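The towels go round again

At Skarkico's linen service in Mavell, the folding is being handed over. Slowly. What that does to the people who used to do it all

Ask anyone on the early shift at Skarkico what the job is and you get one word. Towels. Hotel towels, gym towels, the little ones from the salons on Okoro Road that come back smelling of dye. Sacks in at one end of the building, stacks out at the other, vans away by 7. It has been like this since the doors opened.

What's changed is the bit in the middle. Since July a pair of robot arms has been learning to fold, in a side room off the main floor, and in the new year the firm wants them on the real work. Small loads first. Hand towels, tea towels, nothing with a fitted corner.

Rakiya Etim has folded here for 22 years. She does not look down when she does it. Snap, half, half, third, turn, on the pile, and she's telling you about her sister's kitchen the whole time. She was the one asked to show the engineers how it goes, and she found it harder than she thought it would be.

"They said, what do you do with your left hand? I said I don't know, what do you do with yours?"

So she did it slowly. Then slower. They wrote it all down and came back with more questions. How does she know which is the long side? When does she let go? Why does she give it a tug first? She had to fold a towel wrong to find out what she did when she folded it right.

The system is called Pilau, a name that came out of somebody's lunch and stuck. Ikechukwu Afolabi runs the project and is the first to say it is slow. A good folder on the floor clears a towel in the time it takes Pilau to get hold of both ends. Some mornings it gets hold of one end and the sleeve of nothing at all.

"Cloth is horrible," he says, cheerful about it. "A box is always a box. A towel is a different shape every time you put it down."

He has a target of 45 an hour by spring. The floor thinks this is very funny. There is a sheet of paper by the kettle with bets on it.

But the laughing stops when you get on to hours. Skarkico puts 1000 sacks through in a busy week, and the folding benches are where most of the wages go. The firm says no jobs will be lost and it has put that in writing, for a year. After the year, nothing in writing.

Jummai Akinola is the union rep and she has read the letter more times than is good for her. Her worry isn't the arms, she says, it's what gets left over. If the easy stuff goes to Pilau then the benches get the king size sheets and the soaked bath mats, all day, every day. The hand towels were the rest. You did a heavy trolley and then you did a light one and your shoulders came back. Take out the light one and what have you got?

She has asked for a rota that keeps the light work shared out. Management is "looking at it". She has asked for the tending job, the person who stands by the arms and sorts out the muddles, to go to folders first and on the higher rate. That one she has won.

Which is how Rakiya comes to spend two mornings a week in the side room. She sits. She hasn't sat at work before, not really, and she isn't sure she likes it. Her wrists are better. Her back is worse. She misses the talk, the side room has no radio and Ikechukwu hums.

She has also got opinions. Pick it up at the corners, not near the corners. Keep it level. Don't let the middle sag or you'll be chasing it. She says all this out loud to the arms, and then she says it to Ikechukwu, who can do something about it.
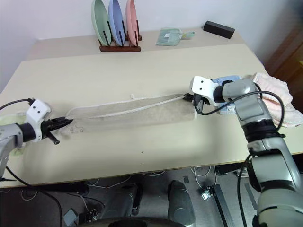 Words: Adebayo Igwe
Photography: Oluwatosin Obi
12/18/21

A towel held straight between two grippers does not look like much. In the side room it is the part they all lean in for, because everything after depends on it. Both ends pinched, the long edge stretched out over the table. Get that and the fold has a chance. Miss it and you start again, and Rakiya reaches for her tea.

The colours are her idea, by the way. The first lot of practise cloths were all white, same as the hotel stuff, and she said that if she was going to look at the things all morning she'd like a bit of pink. So pink there is, and blue.

Out on the floor feelings are mixed. The younger ones want a go at tending and have put their names down. A couple of the older hands won't go in the room at all. One told me she'd trained eleven people on that bench and every one of them said thank you — she didn't see Pilau doing that.

Jummai's next meeting with the firm is after the holidays. The rota is top of her list, then the letter, then a radio for the side room, wich Rakiya has asked her to bring up as a matter of health and safety.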